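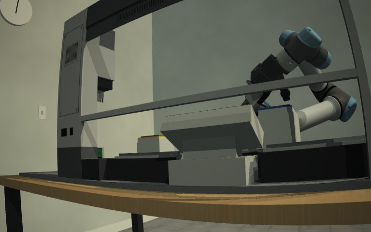 3.2 Collecting demonstrations by remote control

All demonstrations were recorded in simulation. The cell is a model of the sample preparation station at the Munport laboratory, where the arm is meant to load and unload a benchtop workstation. The arm stands beside the bench and has to reach in under the overhead parts of the workstation, and this makes the task harder than it looks on paper. A straight path from the shelf to the deck is often blocked, either by the beam or by the rail, and the operator has to find a way around.

We considered two ways of showing the robot what to do. In the first, the operator moves a small leader arm by hand and the simulated arm copies its joint angles. In the second, the operator steers the gripper with a handheld controller and the joint angles are solved for. We tried both with the same four operators before the main collection. The leader arm was easier to learn, but its reach did not match that of the simulated arm, and operators kept running into the end of its travel near the far side of the deck. We therefore used the handheld controller for everything reported in this paper.

The controller sends the position and orientation of the operator's hand relative to the point where the trigger was first pressed. Releasing the trigger freezes the arm. Operators used this constantly – they would freeze, bring the hand back to a comfortable place, and carry on. These pauses are kept in the raw recordings and removed in the step described in Section 3.4.

3.3 Tasks and layout

Each episode asks for one piece of labware to be moved between the raised shelf and a named position on the deck. The deck has five positions in a line, labeled A1 D1 to A1 D5, and the task text given to the operator uses the same labels. Which positions are filled at the start varies from episode to episode, as does the labware on the shelf. Tip racks come with different rim colors so that a task can ask for one of them by color.

An episode counts as a success if the labware is seated in the target position, the gripper has let go, and no other item has been pushed off its place. We do not penalize slow episodes. Tatsuya Takeda and Olesia Marchuk checked the outcome of every episode by replaying it, and a third author, Ga-eun Joo, settled the cases where they disagreed.

Figure 3. The simulated cell seen from above the bench, with the gripper open and empty. The shelf is at the far end and position A1 D1 on the deck is free. 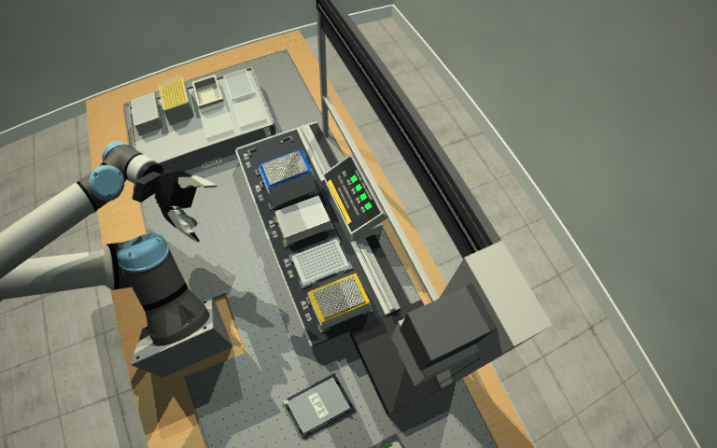

Operators worked from two fixed views and could switch between them with a button on the controller. One view looks across the bench at a low angle and was used mostly for judging height. The other looks down on the deck and was used for lining up with the position brackets. Early on we also offered a view attached to the wrist, but the operators rarely chose it and we dropped it from the interface. It was still rendered and saved, and Section 5 looks at whether a policy gains anything from it.

Grasping was the part operators found hardest. The racks sit close to each other on the deck, and the fingers have to come down between neighbors without touching them. After the first day we let operators slow the motion down by holding a second button, which scales hand movement to a quarter of its normal size. Collisions with neighboring racks dropped from then on. We did not go back and record the earlier episodes again, so the set contains both kinds.

3.4 Filtering

We collected around 700 episodes in total. Of these, 57 were removed because the labware was dropped or ended up in the wrong position, and a further 53 because the recording had gaps in the controller signal. Frozen stretches were cut out by dropping every step in which the trigger was released, apart from a short margin at each end. We left hesitations alone when the trigger was held, even where the arm hardly moved. An operator who stops above a rack is often correcting the angle of the wrist – a change too small to show in the gripper position but large enough to matter for the grasp.

The remaining episodes were split by layout, so that no arrangement of labware on the deck appears in both the training and the test set.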